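Gift bag packing moves to smaller format at Adthorpe

Packing of snack gift bags for the November round has begun in Adthorpe, where the supplier Plurov has replaced its rigid boxes with upright paper carrier bags. The order from Moodley, a retail chain, is for 1,979 bags, of which over 1,000 are due before the end of the month.

Each bag takes a mixture of flat sweet and snack packets. Heavier packets go in first, flat against the back panel, and crinkled film packs are placed on top. Handles must remain upright during filling so that the rim keeps its shape. 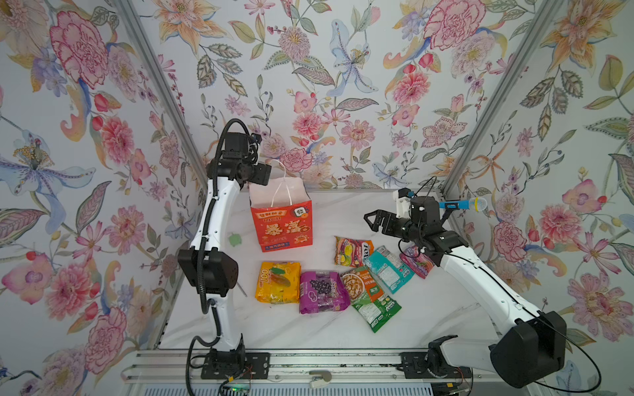 Red gift bag with white string handles, and snack packages including a "LOT 100" packet, at Adthorpe.

Radwa Benjelloun, packing supervisor at Plurov, said the change had reduced the stored volume of empty packaging to 81 pallets. "The bags arrive flat and are opened at the table," she said. "The main fault we check for is a packet standing above the rim."

Contents vary by batch. Fruit sweets form the larger part of the present mix, with the remainder supplied by Skirico under a separate contract. Packets with a split seam are set aside and returned.

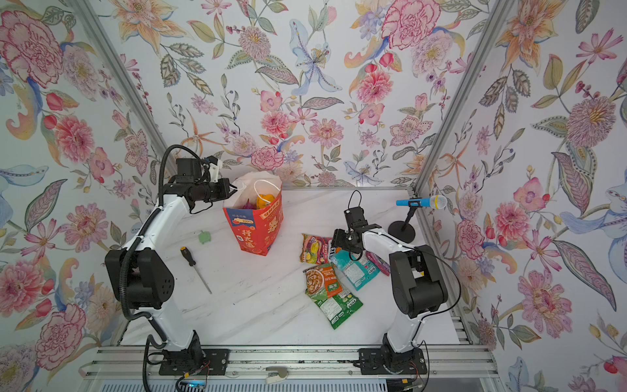 Can customers choose which snacks go into a bag?
The mix is fixed for each batch, but Moodley stores will stock four versions.

Deliveries to stores leave Adthorpe at 4 pm. Unsold bags may be returned unopened to Plurov in their outer cartons.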